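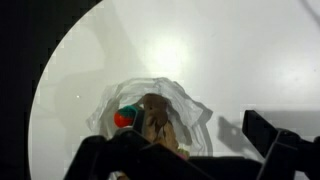
Bag packing at Trirkside went from four hand stations to one robot cell and two hand stations, and this checklist covers the cell and the people who now work beside it. The items marked C came from the packers. Loose film is still the hardest part of the job: a clear bag slumps into folds, the rim hangs over whatever is inside, and one black finger has to go in between a ball and a taller brown piece with very little room to spare. Most of the comments under section 2 come back to this.

Site: Trirkside, packing room, cell 1
Inspection date: Mar 14, 2018
Inspected by: Heather Chisholm
With: Sum-yee Chow (day packing), Lewis Gourlay (maintenance)
Cell supplied by: Dusard
Marks: OK / Fix / Watch

Section 1. Before start

1.1 Emergency stop at the cell tested by the operator on shift. OK
1.2 Emergency stop at the hand stations tested. OK
Comment: Works, but the button on the far station sits behind the carton stack. Carton stack to move to the wall side. Lewis to mark the floor.
1.3 Gate switch stops the arm when opened. OK
1.4 Fingers clean, no tape residue, no film caught at the base. Fix
Comment: Film scrap found at the base of one finger. Removed before start. Add to the end-of-shift wipe.
1.5 Table wiped and dry. OK
1.6 Overhead light checked for glare at the pick area. (C) Watch
Comment: White table under a strong light. Sum-yee reports that the operators have trouble telling clear film from the table on the screen. A matte gray mat from Bognár is on order, due in May.

Section 2. Bags and mixed items

2.1 Bag open before the arm moves in. Watch
Comment: Operator confirms on screen. If the rim has dropped, stop and reopen by hand with the gate open. Do not reach through the side guard. Two people said they had been shown the side guard method in training. That is wrong and the training sheet has been pulled.
2.2 Grip force set for soft items. OK
2.3 Grip force set for round items. OK
Comment: Setting is changed from a menu three screens down. Packers asked for it on the front screen. Passed to Dusard.
2.4 Finger clears film on the way out. Watch
Comment: 200 cycles logged on the morning run, 19 stopped for film. Each stop means the operator gets up, opens the gate, frees the bag and restarts. See 3.3.
2.5 Small parts left in the bag or on the table collected and logged. (C) OK

Section 3. People at the cell

3.1 Operator trained and signed off. OK
Comment: Jessie Imrie and Sum-yee signed off. Jeanie MacRitchie has one supervised shift left.
3.2 Operator rotates off the screen every 2 hours. (C) Fix
Comment: Not happening on late shift, where only one person is signed off. Jeanie finishing her training will cover part of this. Until then the late shift lead takes the screen for the break.
3.3 Stops counted as work in the shift target. (C) Fix
Comment: The target was set from the supplier's cycle time and leaves no room for film stops. Packers have been skipping the wipe in 1.4 to catch up -- this is how the scrap gets left. Heather to raise with the plant office at Pravmont. No one is to be written up for a missed target on this cell in the meantime.
3.4 Seating and screen height adjustable. OK
Comment: Jessie says her wrists are better since she came off hand packing but her neck is worse. Screen arm lowered during the visit. Check again next time.
3.5 Hand stations not left with only the awkward orders. (C) Watch
Comment: The easy single-item bags go to the cell and the hand stations get the rest, at the old rate. Sum-yee to keep a tally by order type for 5 shifts.

Section 4. End of shift

4.1 Arm parked, gate closed, power locked off. OK
4.2 Fingers and base wiped, film removed. Fix
Comment: See 1.4 and 3.3.
4.3 Stops written in the cell book with a reason. Watch
Comment: Most entries just say "bag". Please put whether the rim dropped, the film caught, or the item slipped. Lewis can't adjust anything from "bag".

Open items go on the board by the packing room door. Lewis has 1.2 and 4.3, Heather has 3.2 and 3.3.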